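Aparecida Pacheco
Jun 2, 2021

1/ I have been putting off this thread since April, so get comfortable. Several of you asked how I finally sorted out my late grandmother's letters, family recipes and all those scanned photos, and the replies were getting so long that I figured I'd put everything in one place. Pour yourself something nice first!

2/ A little background. My grandmother Zuleica kept everything. Letters from her sisters, church programs, the backs of envelopes with cake recipes on them (half of them without any oven temperature, bless her). When she passed, my cousin Simone and I split the boxes between us, and for years they just sat in our closets.

3/ Simone scanned hers first. She is the quick one in the family. I'd open a box meaning to scan ten pages and then I'd read one letter about a neighbor's wedding and the whole afternoon was gone. I'm not sorry about a single one of those afternoons, but it does slow things down.

4/ By the end we had 3004 scans between us. They were on her laptop, on my laptop, on an old desktop, on a couple of thumb sticks, and in emails to each other with subject lines like "more of grandma". You can guess how easy it was to find anything.

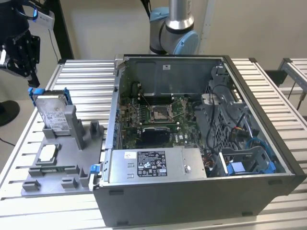 5/ My first real piece of advice is to decide who keeps the main copy, and to say it out loud to the rest of the family. We went back and forth on this for weeks, very politely. In the end it was me, because I'm home more. An old tower is perfectly fine for holding letters, by the way, and if you've ever had the side off a Dell and looked at that big green board and the loops of black cable, you know there isn't much mystery to where things live. Pick a home for the files and stick with it.

6/ Then names. Oh, the names. Simone used the date of the scan. I used whatever I was feeling that day ("nice one from the coast"). We settled on the year of the letter first, then who wrote it, then who got it. If you don't know the year, write "undated" and move along. You can fix it later, and you might, and it's also fine if you don't.

7/ Put people's full names somewhere. To us she's Aunt Mirela, but my niece's children won't know which Mirela, and there are 2 of them in this family. The one in the letters is Mirela Damasceno, who married late and wrote the funniest complaints about trains you have ever read in your life.

8/ Scan the backs! I can't say this with enough feeling. I had done 90 photos before I thought to turn one over, and there was her handwriting, clear as anything, telling me who everybody was. I had to start again from the first one. I made a big pot of coffee and put the radio on and it wasn't so bad.

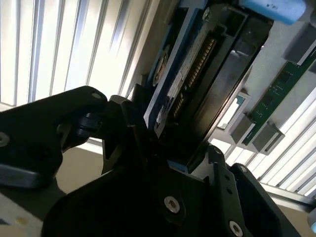

9/ Is one copy enough if the computer works fine?
Keep at least two, and put the second one in a different house. Ours is at Simone's, in the drawer with her good tablecloths, and we trade it for a fresh one whenever we see each other for a birthday.

10/ On the paper itself – please don't throw it out once it's scanned. I know, I know, the closets. But a scan doesn't have the smell or the little dent where she pressed too hard with the pen. We kept the letters flat in folders and let go of the envelopes that had nothing written on them (well, most of them. I kept the ones with pretty stamps).

11/ Recipes got their own folder, and that folder has been opened more than all the others put together. My neighbor Osvaldo Xavier tested the coconut cake for us, since he's the one on our street who can really bake, and he worked out that "a glass" of sugar meant her small green glass and no other glass. It's now typed up with a proper measure. He also thinks she left an egg out on purpose so her sister's would never come out as good. I believe him!

12/ Be ready for a few sad ones. There were 21 letters from one year that I couldn't read straight through. I scanned them face down on the glass, named them, and closed the folder. Some weeks later Simone came over and we read them together on the porch, and I was glad I'd waited for the company.

13/ Since people always want the short version, this is the order I'd do it in if I were starting over tomorrow.

Step one: sort by person before you scan a thing. Use shoeboxes, grocery bags, whatever you've got. Don't read yet. (You'll read. Try to keep it to one per box.)

Step two: scan fronts and backs, name each file right away, and stop when you're tired. Tired is when I named a letter "letter".

Step three: bring both people's scans together on the main computer, look for doubles, and make the second copy the same day, before supper.

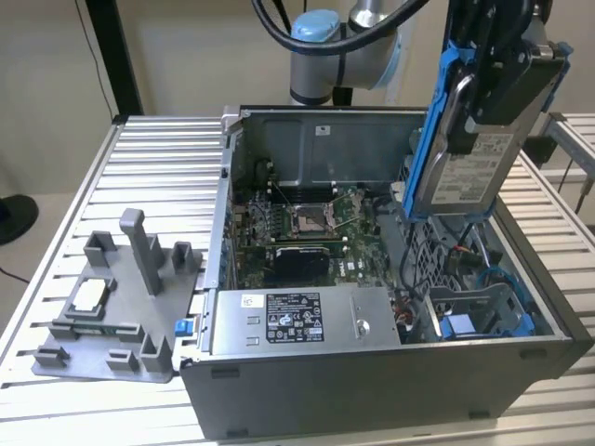
Step four: share a small handful with the family. A dozen is plenty. When I sent everything at once I didn't hear a peep, and when I sent one photo of the aunts at the beach in their matching hats, my phone buzzed until bedtime.

14/ And do ask the older folks while you can. I called my mother's cousin about one blurry picture and we stayed on the phone until my ear was hot. I took notes on the back of a gas bill, so yes, I've now scanned a gas bill, too. It's filed under her name with the year in front.

15/ If you're in the middle of a box right now, tell me what you've found. I'd especially love to hear from anyone whose grandmother measured things in glasses. I'll post the coconut cake as soon as Osvaldo gives me back the page.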